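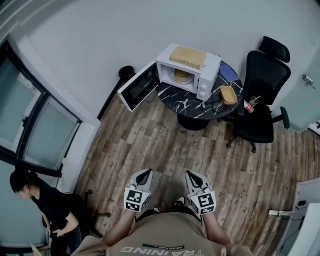

A wearer in tagged gloves at a microwave task, seen from the head-mounted camera.

Petek has opened orders for Brasen, a glove and headset kit for recording household tasks as training data for robot arms. The kit goes on sale in January, with a first batch of 200 sets.

Each glove carries two square black-and-white marker tags. The software locates the tags in the head camera's video and computes hand position and orientation for every frame in which at least one tag per hand is readable. No base stations or wall-mounted sensors are required. The headset weighs 182 grams without its cable.

Nornoser, a contract data firm, has been testing a pre-release set on kitchen appliance tasks such as opening doors and moving containers. Jae-hoon Yeom, who ran the test, reported 457 usable recordings over the trial period. Tracking dropped out most often when a wrist turned far enough to hide both tags - a known limit of marker-based systems. Gaps are flagged in the export file and are not filled by default.

"We would sooner deliver a short clean recording than a long one with guessed positions," said Soo-ah Seo, product lead at Petek.

Gloves come in three sizes. Replacement tags are sold separately and must be recalibrated after fitting, a step that takes nearly 203 seconds. Existing Promar users can import their task lists, but older Promar recordings cannot be converted.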